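Equipment budget thread, as a few people asked how we're planning the arm purchase. We're a small workshop and this is our first one.

1/ The arm itself is the easy line. We have quotes from Drirnus and Fosex, and they're close enough that price won't settle it. Lead time might. Fosex says August, Drirnus won't commit to a month.

2/ The gripper is quoted separately by both. So are the pedestal, the cabling and the spare fingers. Nieto does a set of fingers for £116 and I've put us down for 4 sets. We will break some.

3/ Before signing anything we're running the jobs in simulation. Small stuff on a table top, pencils and the like, with chairs and furniture left in the room. I want to know about reach and clearance before we pay for a pedestal height we can't change.
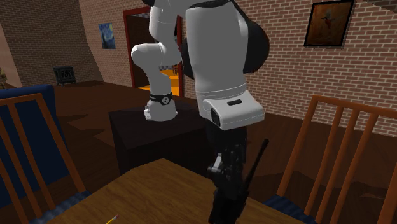 4/ The sim licence is from Cloder and comes to £1,608 for the year. It's the line I get asked about most. A pedestal remade to a new height costs nearly as much, and we'd lose weeks waiting for it.

5/ Isla Ormsby did our floor plan and made me add a line for electrical work. I'd left it out completely. Also delivery, and a day of someone's time to bolt the thing down.

6/ Training: both firms include a day. I've budgeted for a second one, as half of us will be away for the first.

7/ Not buying yet: a second gripper, a vision add-on, the extended warranty. I'll look at those once we've logged 100 hours on the arm.

8/ Spreadsheet is a mess but I'll share the headings if anyone wants them.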